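Guides > Korura sorting cell > Section 3: Setting up a sorting table

Section 3: Setting up a sorting table and changing how the shift runs

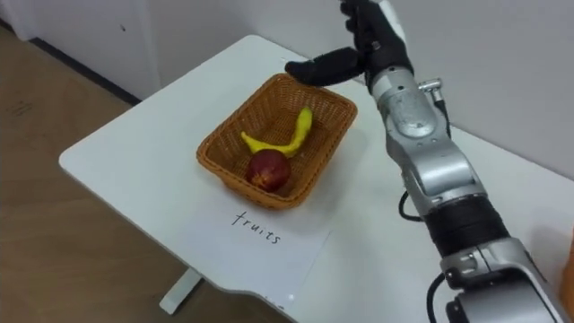

May 20, 2018
By Intan Manurung

This section is for shift leads and packers at the Fevasholm site. It covers setting up one sorting table with a Korura arm and hand, and the parts of the job that change once the arm is working. Wiring and mounting are in Section 2 and must be signed off by the engineer before you start.

3.1 Before you begin

Each table handles one class of goods at a time: fruit, vegetables or bakery. The class is set by the basket and by the label on the table in front of it. If the two disagree with the job sheet, go by the job sheet and tell the shift lead.

You will need:

- the job sheet for the table
- one basket for each class on the sheet
- plain white paper and a black pen
- the table key

CAUTION: The table key must be in your pocket, and out of the key switch, whenever your hands are over the table.

3.2 Preparing the table

1. Turn the key switch to OFF and take the key out. Wait for the arm to settle.

2. Wipe the table top with a dry cloth. Do not use spray near the joints of the arm.

3. Put the basket near the middle of the table. Leave at least 400 mm between the basket and the base of the arm.

4. Write the name of the class by hand on a sheet of paper, in lower case. Use one word, such as "fruits" or "bread". Lay the sheet flat in front of the basket.

5. Check the cables along the arm. They should hang freely and not reach into the basket when the arm is lowered.

6. Check the fingers of the hand for juice, crumbs or torn covering. Clean them with the cloth. If the covering is torn, do not run the table. Fill in a fault slip.

Note: Printed labels from the old Nultora line must not be used. They are glossy and people on the far side of the table could not read them under the lamps. Throw away any you find.

3.3 Teaching a new item

A new item has to be shown to the arm before it goes on the job sheet. Packers do this, as they know how the goods are handled. Allow half an hour for each item.

1. Turn the key switch to TEACH. The arm will move only while the grip button is held.

2. Put one piece of the item in the basket. Start with a sound, dry piece of ordinary size.

3. Guide the hand to the item and close the fingers until it is held. Press SAVE.

4. Lift the item clear of the rim, then lower it again and open the fingers. Press SAVE.

5. Repeat with the item turned a different way. Long items such as bananas need to be taught both along and across the basket.

6. Put a second class member in the basket next to the first and teach the pick again.

7. Write your initials and the item name in the table book.

Do not teach anything heavier than 500 g. Melons, pineapples and full nets of oranges stay with the hand packers.

CAUTION: Only one person may hold the grip button. Anyone else at the table stands behind the yellow line until the key is out.

3.4 What changes for the shift

Before the arms, four people stood at each line and sorted by hand for the whole shift. With an arm at the table, the work is divided differently.

- The table minder loads baskets, changes labels and clears stops. One minder looks after 2 tables.
- The checker looks over finished baskets and takes out bruised or split goods. The arm does not judge quality.
- The hand packers deal with heavy, soft and mixed goods, as before.

Everybody changes place every 3 hours, including the checker. Minding is lighter on the back than packing but people find it dull, and stops get missed when one person is left on it all day. Please do not swap out of the rota privately.

Stops are counted by table and are not recorded against the minder's name. This was agreed with staff when the Rahman building changed over and it applies here too. Pay grades for packers who move to minding stay the same until the review in August.

3.5 Clearing a stop

1. Turn the key to OFF and take it out.

2. If the hand is holding an item, support the item from below and press the release.

3. Straighten the basket and the label.

4. Leave the table area, put the key back and turn it to RUN.

5. If the same stop happens again with the same item, take the item off the job sheet and pack it by hand until it has been taught again.

Report any contact between the arm and a person to the shift lead straight away, even if there is no injury. For daily cleaning, see Section 4.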